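Home Columns Recipes House & Yard Letters About Subscribe

Columns > House & Yard > The Laundry Question

Fold it on the bed

By Maricruz Carrillo

I have an opinion about laundry and I've been sitting on it for years, mostly to keep the peace at my sister-in-law's house, but she moved to Narthorpe in September so here goes. Sweaters should be folded on the bed. The couch is wrong, the top of the dryer is wrong, and folding against your own chest with your chin holding the collar down (you know who you are) is very wrong. Spread the thing out on a bed, flat, back side up, and fold it there.

I grew up folding against the chest. My mother could do a whole basket standing in the hallway with the phone tucked against her shoulder, and everything came out fine, or fine enough for a house with 2 bathrooms and five kids. So I did it that way too, all through college and my first apartment on Orozco Street, and every sweater I owned had one sleeve with a crease running down it like a road on a map. I thought that was what sweaters looked like!

What changed my mind was a summer job. I was 17 the first time I worked retail and I lasted until the Fourth of July, so I don't count that one. I mean the second time, years later, when I helped Guadalupe Cervantes in her consignment shop while I was between real jobs. She had one big table in the back and a rule that no knit went on a shelf until it had been laid out on that table all the way, both sleeves, collar, hem, everything. I figured she was being fussy. Then I watched her find a moth hole I had walked past three times, and a missing button, and a spot of what I'm pretty sure was salsa. She priced by what she saw on the table. "You can't look at a thing while you're holding it up," she told me, and I've been repeating that to people who didn't ask ever since.

Most of us don't have a big table in the back. What we have is a bed, and a bed is the biggest table in the house. It's the right height too, or close enough that my back doesn't complain until the end of the second load. And it's soft, so the knit kind of grips the bedspread and stays where you put it. Try that on a kitchen counter. One sleeve goes sliding off toward the toaster every single time.

Now, people have objections. My neighbor Aurelio Manríquez objects to nearly everything I write, and he says clothes on the bed is how you end up with clothes on the bed for a week. He's got a point there. I have gone to sleep next to a pile of towels, and I've moved that same pile to the chair in the morning and back to the bed at night, like I was running a tiny hotel for towels. But I don't think you can blame the bed for that. The pile would have lived on the couch just as happily, and then where would you watch TV?

The other objection is that the bed isn't clean. Well, make the bed first! Pull up the bedspread, smooth it out, and you've got yourself a nice clean surface and a made bed, two chores in one go. I'm partial to a quilted spread for this, something light colored, so dark lint stands out and you can pick it off or shake it out later.

The one I'd really go to the mat for is the back-side-up part. Leopoldo Zamudio, who married my cousin Montserrat and folds better than she does (she says so herself), puts his sweaters face up. He likes to see the front. But if you fold with the front up you end up with the front on the inside of the bundle, and when you open the drawer you're looking at a stack of backs. Put it face down, bring the sleeves in, fold up from the hem, flip it over, and there's your front on top, collar showing. We argued about this for most of a barbecue. He still does it his way and I still think he's wrong.

Stripes are where the bed really earns its keep, by the way. A plain gray sweater will hide a sloppy fold all day long. A striped one tells on you. If the body is pulled even a little to one side the lines start to bow, and you can see it right away and give the hem a tug. I do this more than I need to. There's something about getting the lines to run straight that calms me down at the end of a day, and I don't have the patience for yoga. 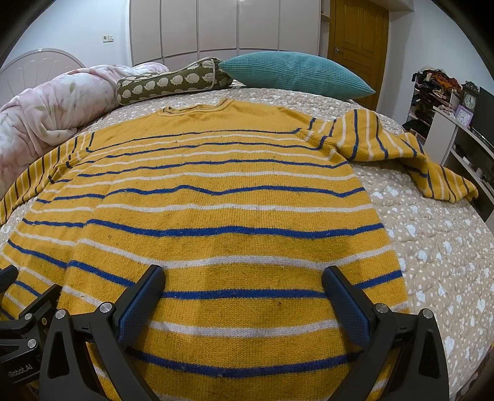
Face down, collar toward the pillows. Left sleeve is out, right one still needs straightening.

See the lint? Held up against your chest, you'd never notice half of that. Laid out flat you get the specks, the faint stains in the middle, and the sleeve that's gone and bunched itself up, all before it goes in the drawer. That's my whole argument, really. Folding is the last time you'll look at a piece of clothing until you're late for something and pulling it over your head, so it might as well be a good look.

I won't pretend this is the fast way. I timed myself once, on a full load of winter stuff, and it took me 30 minutes with the radio on. The hallway method would have been done in half that. If you have a baby or a night shift, please fold however you want, or don't fold at all, I'm not coming over to check. T-shirts I'm not strict about either. Underwear goes in the drawer in a heap and always has.

But a sweater you like, one you'd be sorry to lose, deserves a minute on the bed with its arms out. I've got 7 of those, and I've worn them for a good long time now. Montserrat wants to know what I do about cardigans. Buttoned, face down, same as the rest, but I'll hear other views if you want to write in.

Recent in House & Yard

The drawer that won't close
Letters: More of you than I expected iron your pillowcases
In praise of the ugly bath mat
What to do with one sock
My mother's clothesline, and mine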